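Suchen Suchbegriff eingeben Los

Pressemitteilung

Custusska öffnet die Gewölbehalle in Neris: ein Raum für Körbe, Blumen und gemeinsames Arbeiten

Neris, Donnerstag, 16. August - Die Werkstattgemeinschaft Custusska hat ihre neue Halle in Neris in Betrieb genommen. Auf 676 Quadratmetern finden dort ab sofort Kurse, Besprechungen und offene Nachmittage statt. Das Gebäude diente früher der Lagerung von Saatgut und stand danach mehrere Jahre leer. Der Umbau begann im Mai des vergangenen Jahres und wurde in 13 Monaten abgeschlossen.

Die Halle hat ein weißes, gewölbtes Dach, und dieses Dach war für uns der wichtigste Grund, das Gebäude zu nehmen. Wir haben es nicht verkleidet und keine Zwischendecke eingezogen. Die gewellte Oberfläche blieb sichtbar, darunter hängen lange Leuchtstofflampen, die den Raum auch an dunklen Tagen gleichmäßig erhellen. Auf einer Seite geht der Blick durch das Fenster ins Grüne. Eine Treppe und eine Galerie mit Geländer gehören ebenfalls zum Raum.

Die Einrichtung wurde von der Firma Pattinasarany geplant. Der Auftrag lautete, mit wenigen Möbeln auszukommen und die Mitte so zu gestalten, dass man sie schnell umstellen kann. Weiße Tische und ein weißes Regal bilden die Grundlage. Farbe kommt nur an einzelnen Stellen dazu, zum Beispiel durch eine hellgrüne Tischdecke auf dem runden Tisch oder durch die orangen Kissen auf dem weißen Sitzsack. Wer lieber auf einem Bürostuhl sitzt, kann das auch tun.
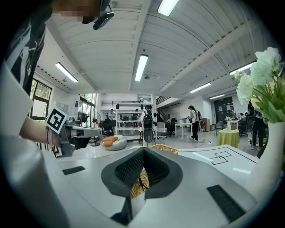
Text: Pressestelle Custusska

Ein Schwerpunkt des Programms ist das Ordnen und Aufbewahren mit geflochtenen Körben. In den Kursen der Reihe "Gundari" lernen die Teilnehmenden, wie man einen Korb auswählt, wie man ihn pflegt und für welche Dinge er sich eignet. Die Anfänger beginnen mit einem fertigen Korb und sortieren damit einen kleinen Haushalt: Wäsche, Wolle, Papier, Spielzeug. Im zweiten Teil wird auch selbst geflochten. Für den Rand braucht man etwas Geduld, deshalb haben wir dafür einen eigenen Nachmittag vorgesehen.

Der Kurs besteht aus vier Terminen und kostet 39 Euro. Das Material für den ersten Teil ist im Preis enthalten, die Weiden für den zweiten Teil werden nach Verbrauch berechnet. Eigene Körbe dürfen gerne mitgebracht werden, auch beschädigte. Kleine Reparaturen können meistens noch am selben Tag gemacht werden, bei größeren Schäden am Boden eines Korbes beraten wir vorher, ob sich die Arbeit lohnt.

Zum Raum gehören auch Blumen. Weiße Vasen stehen auf unserer Inventarliste gleich hinter den Tischen, und wir haben uns entschieden, sie nicht nur für Feste hervorzuholen. Ein Strauß aus weißen Blüten mit grünen Blättern passt gut zu den hellen Möbeln und macht die große Halle freundlicher. In den offenen Nachmittagen können die Gäste selbst Sträuße binden. Schnittblumen und Scheren liegen bereit, eine Vase kann man ausleihen oder von zu Hause mitbringen. Für kleine Vasen empfehlen wir kurze Stiele und wenige Blüten - auf einem runden Tisch soll man sich ja noch sehen können.

Bei Veranstaltungen bietet die Halle Platz für rund 200 Personen. Vereine und Betriebe aus Neris und der Umgebung können sie an Werktagen mieten, auf Wunsch mit Bestuhlung. Die Galerie ist bei größeren Veranstaltungen nur nach Absprache zugänglich. An warmen Tagen stellen wir Ventilatoren auf, eine Klimaanlage wurde nicht eingebaut. Für Gäste, die die Treppe nicht benutzen möchten, finden alle Kurse im Erdgeschoss statt.

Die Finanzierung erfolgte aus eigenen Mitteln von Custusska und aus den Beiträgen der Mitglieder. Noch nicht fertig ist der Außenbereich. Dort sollen im nächsten Frühjahr Weiden gepflanzt werden, die später in den Flechtkursen verwendet werden können. Bis zur ersten Ernte beziehen wir das Material weiterhin von einem Betrieb aus der Region.

Anmeldungen für die Reihe "Gundari" nimmt das Büro schriftlich oder persönlich während der Öffnungszeiten entgegen. Die Plätze werden nach Reihenfolge des Eingangs vergeben. Medienvertreter können die Halle nach vorheriger Vereinbarung besichtigen.

Kontakt: Pressestelle Custusska, Neris | © Custusska, alle Rechte vorbehalten | Nach oben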